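Posted May 3, 2025 by cadalora_kid

Okay so I'm up to 64 sim demos for the tray task and the policy still goes for the wrong spot half the time. Do I keep collecting or change the layout first?
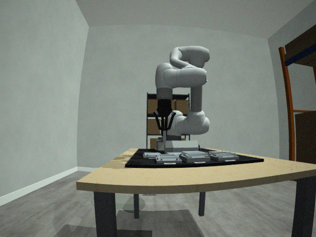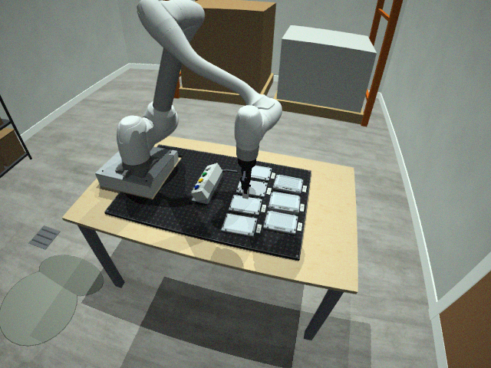 Arm over the trays, two views from the sim

horrocks9: Keep collecting! 64 is nothing. I wouldn't even train before 100.

Tia Ackroyd: Disagree — if every demo has the trays in the same place, 501 of them won't save you. Shuffle the poses first.

horrocks9: Sure, but then you need way more of them.

cadalora_kid: I only moved them twice, oops. Do I toss the old ones?

Tia Ackroyd: No, keep them. Just hold back nine of the new ones for testing.

cadalora_kid: Fine, shuffling tonight — will post the numbers.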